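# The Planner That Waits

*How a small software team at Skotik rebuilt grasp selection around the question of when to stop looking*

Most manipulation stacks treat perception as a service. The planner asks for a pose, the detector returns one, and the arm moves. Jokcombe, the control and planning layer developed at Skotik, drops that arrangement. Its detector returns a distribution, and the planner is allowed to refuse it.

Octavian Cozma, who leads the work, describes the old stack as "a chain of functions that each assumed the one before it was right." In February his team replaced the chain with a single loop. Every pass through the loop does the same four jobs: update the estimate of the object, score the candidate grasps, check the arm's reachable set, and decide whether to move, look again or back off.

The development environment is a set of simulated household rooms with a wrist view and a room view. The wrist view is the one that causes trouble. At close range a large object stops having an outline. What remains is a patch of shading, a stretch of edge and whatever features happen to be molded into the surface.

A dark gray body against a pale wood floor shows the problem well. The right-hand edge is crisp and easy to segment. On the left, the black finger lies over a surface almost as dark as itself, and the boundary between the two is a thin line of reflected light.
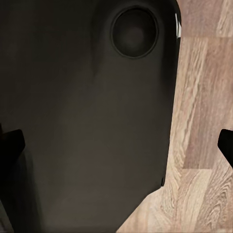
## Masking the hand

The first version of Jokcombe segmented the fingers from color. This was fast and wrong in precisely the cases that mattered. A finger over a light floor was masked correctly; a finger over a dark housing was absorbed into the object, and the estimated width grew to match.

The current version ignores color for this step. Finger geometry is projected into the wrist view from joint positions, and the resulting mask is dilated by a margin that depends on calibration error. Pixels under the mask carry no evidence for or against anything. The object estimate gets wider error bars on that side, and the scoring stage sees them.

Circular features get similar handling. A round recess with a beveled rim is a strong visual anchor, and the old detector liked to lock onto one and infer the rest of the body from it. Jokcombe uses such a feature to track motion between views but gives it no vote on extent.

Flat objects fail differently. A book on a table has clean corners and plenty of texture, so its position in the plane is settled early. Height is the weak axis. The cover printing adds a second difficulty: a high-contrast picture of a road, with painted markings and a shoe lying on it, produces strong edges that have nothing to do with the book's shape.

Cozma's answer was to fit the outer rectangle first and discard every interior edge until the fit had settled. When the near end runs out of view, as it does with the paperback below, the length is left open and the planner may not propose any grasp that depends on it. A grasp across the visible width is still allowed. Cast shadows beyond the cover are tested against the known light positions and removed from the fit.
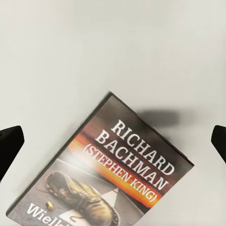
## Cost of another look

Looking again costs time. Jokcombe assigns a price to it, expressed in the same units as the expected cost of a failed grasp, and compares the two on every pass. The price rises with each repeated look, so the loop can't stall forever on an object it will never resolve. The hard limit is 17 looks, after which the task is returned to the caller with the current estimate attached.

The test suite has 108 start states. Under the old chain, 40 of them ended in a grasp attempt on a bad estimate. Under the loop the number is 23. The remaining failures are mostly thin objects on soft surfaces, where the contact model treats a mattress as a rigid plane and puts the fingertips a little too low.

That work has moved to Setiawan, a separate contact module that reports local stiffness to the planner. It isn't merged. The bedroom state, with the paperback lying diagonally on a gray sheet, is one of its regression cases. From the room view the approach looks simple enough — a slender tip at the book's lower edge, and a wide stretch of bare mattress beyond. The planner has to choose how far to press into a surface whose height it knows only at rest.

Tooling has taken as much effort as the algorithms. Dreltard, the team's replay viewer, stores each pass with its estimate, its candidate list and the reason for the decision. A developer can step to any pass, change one parameter and rerun from there. Cozma says most of the bugs found since the rewrite were found by reading the rejected candidates.
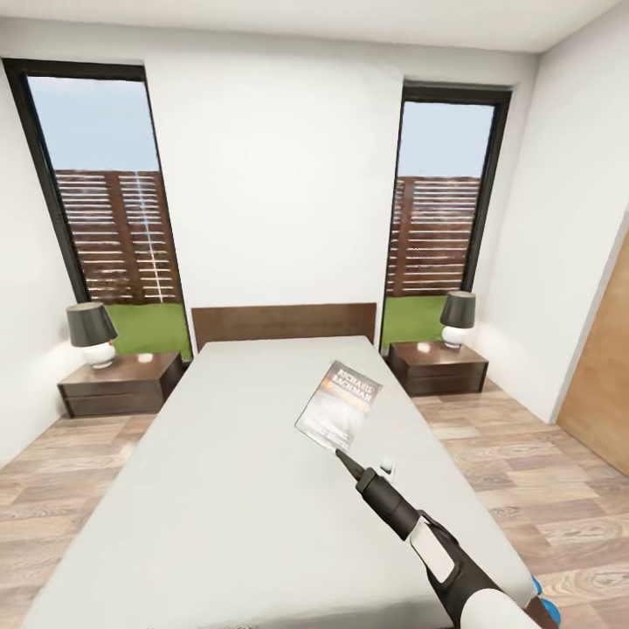 Skotik simulation lab, 27th May

The merge of Setiawan is held up by one interface question. The planner wants stiffness as a single value per contact. The module produces a curve, and reducing the curve to a value throws away the part that matters for sheets and cushions. Two branches are open. One extends the planner's scoring function to accept the curve directly, at a cost in cycle time. The other samples the curve at the expected contact force and passes the sample along with a confidence term.

Cozma prefers the first. The second is already passing the tabletop cases, and will probably ship while the first is being profiled.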